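Visit report: Skotmont pulp-moulding works, open day

The works at Skotmont opens to visitors once a year. The tour covers stock preparation, forming, hot pressing and packing, in that order, and ends in the visitor room.

Pulp arrives baled and is broken down in a 700-litre tank before screening. The forming line, supplied by Murkent, has 22 stations. Output on the previous shift was given as 3,683 pieces per hour. Ear protection is issued at the door and is needed.

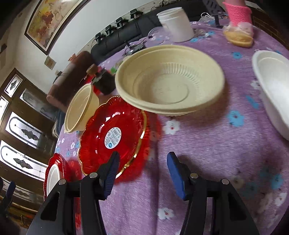

Pressing takes place at high temperature and fixes the wall thickness. Trimming waste goes back to the tank by conveyor. The warehouse holds 542 pallets when full, and was close to that.

Parking is limited and the bus from Clirkeo stops at the lower gate. Allow two hours. The next open day is in September.

Recent visits
Clirkeo water treatment plant
Urbonaitė paper mill
Murkent machinery fair

Last updated: 2018-05-28
Contact | Copyright | Back to top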